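**Ticket 441 - wrist view too bright, episodes getting binned by the checker**

Opened by: Minttu Partanen
Assigned to: Gebhard Eder
Setup: Komby arm, Walix recorder
Status: open, waiting on a second pair of eyes

Hi Gebhard, right, I've been at this most of the afternoon so forgive the length! Short version: the overnight checker is throwing out far too many of our pick-up episodes for "wrist exposure", and I don't think the people driving the arm are doing anything wrong.

We've got 1,022 episodes in for the soft items job and the target is 2,000, so I'd quite like to stop losing them. The checker rejected 160 in the last batch. I went through a fair pile by hand (tea, biscuits, the lot) and most of the grasps looked perfectly decent to me.

**What I tried**

*13:10* - Restarted the recorder and re-ran the checker on the same batch. Same rejects, same order. So at least it's consistent.

*13:35* - Cleaned the wrist lens with the proper cloth. It was a bit smeary, I'll admit, but the numbers didn't budge.

*14:05* - Looked at what the rejects have in common. They're nearly all pale or bright items. The dark blue flannel sails through every time, and so does the brown mitten. The white sock fails more often than it passes, poor thing.

*14:30* - Asked Teodor whether anything had changed with the lights. He says the lamp over the bench was swapped in December for a stronger one, after Felicja T. complained that the overhead view was murky. The overhead view is lovely now! But I think we've paid for it at the wrist.

*14:50* - Turned auto exposure on for the wrist camera. Worse, if anything. As the arm comes down the black fingers take up more of the view, the camera decides it's all gone dark and brightens everything, and whatever is between the fingers blows out just when we want to see it. Turned it off again.

*15:20* - Fixed exposure, two steps down from where it was. Better on the yellow things, but the grey sides went so dark that I couldn't tell where they ended and the shadow began. Put it back up one step and left it there for now.

*15:45* - Had a go at the lamp itself and tipped it towards the wall. The glare did ease off, but then Felicja S. popped her head in to say her overhead preview had gone gloomy, so I tipped it back. Sorry, Felicja.

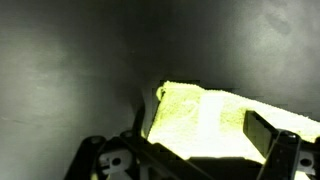
*16:10* - Had a proper read of the checker settings while I was waiting for the arm to home. It rejects an episode if too much of the wrist view is near white at any single moment, and it doesn't care how long that lasts. One bright instant on the way down and the whole thing is gone, even when the grasp itself is fine. That seems harsh to me, but I didn't write it and there may be history I've missed.

**What I'd like to try next, if you're happy**

- Change the checker so the glare has to last for a second or more before it rejects anything
- Put a bit of diffuser over the lamp (Teodor reckons there's a roll in the Tikeo cupboard)
- Re-run the rejects with the new rule and add back the ones that pass

I haven't deleted anything. The rejected episodes are all in the holding folder with their original names, and I've written the old and new exposure values in the notes for the batch. Please don't let the weekly clear-out run on that folder until we've decided!

One question for you: do we need to mark the episodes recorded after I changed the exposure? My gut says yes, even if it's only a line in the notes, but I don't know whether the training side reads those.

---

**Gebhard Eder, 16:55**

Thanks Minttu, very thorough. Yes please, mark them, and use the exposure field so it gets picked up. Clear-out is paused. Go ahead with the diffuser, but leave the checker alone until I've looked at the old threshold with Felicja S. in the morning.

**Minttu Partanen, 17:05**

Will do! Exposure field filled in from the 15:20 change onwards. Off to find that roll.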